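Wanted: People Who Do the Housework, and People Who Say They Do
Call for participants, the Kadance Household Study

Who does what around the house, and who thinks they do it? We are looking for couples and housemates who would like to find out, or who would at least like to be paid while they argue. If you share a home with another adult and the two of you have ever disagreed about whose turn it was, please read on.
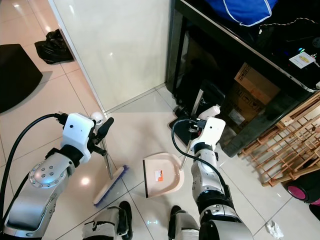
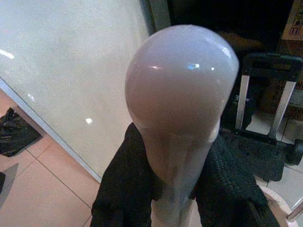
Sweeping and light bulbs.

What the study is about

Kadance is a small research outfit that looks at fairness between women and men in places where no one is filling out a time card. Our last project, Lindus, was an online survey about paid work and promotion. It drew 3,121 responses, a good many of them typed in capital letters. The comment box at the end was meant for feedback on the survey. People used it to tell us about the dishwasher.

So we are following up. The new study asks how chores, errands and the thinking behind them get split up at home, and whether the split looks anything like what the people living there believe it is. By "the thinking behind them" we mean knowing that the dog is due for shots, that the permission slip is still in the backpack, and that your mother-in-law no longer eats shellfish. It is work, it takes time, and it has never once been put on a resume.

We want to hear from women and men equally. In most studies like this one the women sign up and the men are signed up. We would love to see some variety.

Who can take part

You should be 18 or older and have lived with at least one other adult for the past year. Married, unmarried, same-sex, roommates, grown siblings who swore it would be temporary - all fine. You need not have children. At least two adults in the home must agree to join, and each has to fill in a separate diary. Please do not fill in your partner's for them. We do see the humor in it, but it ruins the data.

You do not need to have a fair household, or an unfair one. A tidy house is no advantage. We will not be visiting.

We can't accept people who employ a full-time housekeeper, or anyone who took part in the Lindus pilot interviews.

What you would be doing

The study runs for 4 weeks. Each evening you fill in a short diary on your phone or on paper, saying what you did that day, how long it took, and who noticed it needed doing. The last column causes the most trouble. Leave it blank if you have to.

Once a week you get a longer set of questions about money, paid hours, sleep and free time. On one of those weeks we also ask you to guess what the other person wrote. You won't be shown each other's answers unless you both ask in writing after the study closes, and we suggest sleeping on it.

At the end there is a one-hour interview, each of you alone, by phone or video or at our office in the Povetti Building. There is street parking. There is also a garage, if you enjoy paying for things.

What you get

Each person who completes the diary and the interview receives a gift card, the same amount for everyone in the household. If you drop out partway you will be paid for the weeks you finished. Households that complete everything go into a drawing for $1,000, paid as a single check. How you divide it is your business, although we would be very interested to hear.

Privacy

Your diaries are stored under a number. Names and addresses are kept in a separate file and deleted when the study ends. Nothing you write will be shared with your employer, your landlord or your mother. You can quit at any time without giving a reason, and you may decline any question.

If a question upsets you or things at home are not safe, please don't enroll as a way of making a point. Call us and we will give you a list of local services, whether or not you take part.

How to sign up

We have room for 61 households and will fill the places in the order people qualify. Call the Kadance front desk or pick up a form at the Blackwood Branch Library, on the rack by the copier. The form is two pages. Both adults have to sign it, and if one of you is going to be the one who remembers to mail it back, you may as well write that down as your first diary entry.

Diaries begin in the fall. We hope to have first results in December, in time for the holidays and whoever is cooking.

Evening and weekend interview times are available. Large-print and Spanish forms on request.

Posted Thursday, August 19, 2021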